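3.2 Grasp rules for packaged goods

Before recording began in October, we wrote a short set of rules for the people using the hand-held grippers. Roland Marsden drafted them at Cunha, and Skye MacKinnon revised them after reviewing 451 early demonstrations from the Prastuvberg site. The rules that caused the most disagreement were those for soft tubes, so we give them in full.

A tube is gripped from both sides, with one finger on each edge of the body. The fingers must not close on the crimped seal. The operator stops closing once the tube is held and does not squeeze further. If the task includes reading the label, the label should face the camera (Figure 4).

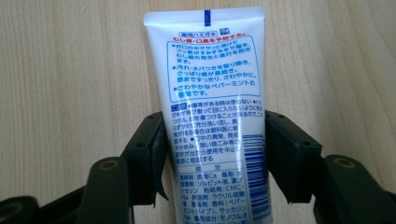 Figure 4. Side grasp on a toothpaste tube, back label toward the camera. The left finger overlaps part of the caution text.

Some overlap between finger and label is allowed. Annotators transcribe only the characters they can read and mark the rest as hidden. They may not fill in missing words from a product page or from another recording of the same item. Under the first version of the rules this was left open, and two annotators working on the same clip often returned different text.

Of the 3,000 demonstrations in the final set, 844 involve tubes or pouches. Each was checked against the rules by a second reader. Clips that failed the grasp rule were kept but labeled, as Ciliria had asked for them in its own tests.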